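Week 4 handout: Shelving, sorting and packing a small reading room

Hi all. These are the notes I promised from the Stalludell session, tidied up a bit (only a bit!) for those of you who missed it. Bring them along when we start at Birum.

We got through more talking than sorting, so let me put the main point first. Before you pull a single book, look at the bookcase. Is it level? Are the shelf brackets sitting snug? I always run a hand under each board and give it a gentle wiggle, and if anything moves, I take the weight off that shelf before I do anything else. Arash Kazemi asked if you can just wedge a bit of folded card in there. You can, for an afternoon, but please fix it properly before the books go back.

Second thing is leaning. Oak shelves like these will hold plenty, but books left on a slant pull at their spines, and the slim paperbacks are the worst for it. Stand them up straight or lay them flat in a short pile. I'm not fussy about colour or size order at this stage — that's for later, when we do labels.
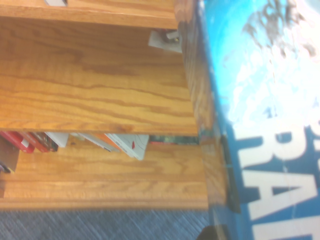

How full should a shelf be?

Leave enough room to slide a flat hand in at the end of the row. If you have to tug a book out by the top of its spine, the row is too tight.

Boxes next. Small ones, always. A big carton full of hardcovers is a sore back waiting to happen, and Gemma Lombardi can tell you all about hers. Heaviest books go flat on the bottom, lighter ones on top, and write the shelf number on 2 sides of the box so you can read it however it gets stacked. Keep boxes off the walkway, please, and lift them over carpet instead of dragging them.

For next week, read the Ruggiero chapter on mending, up to page 57, and have a go at sorting one shelf at home. Jot down what you moved and what you'd do differently. Viola has the spare labels if you run out.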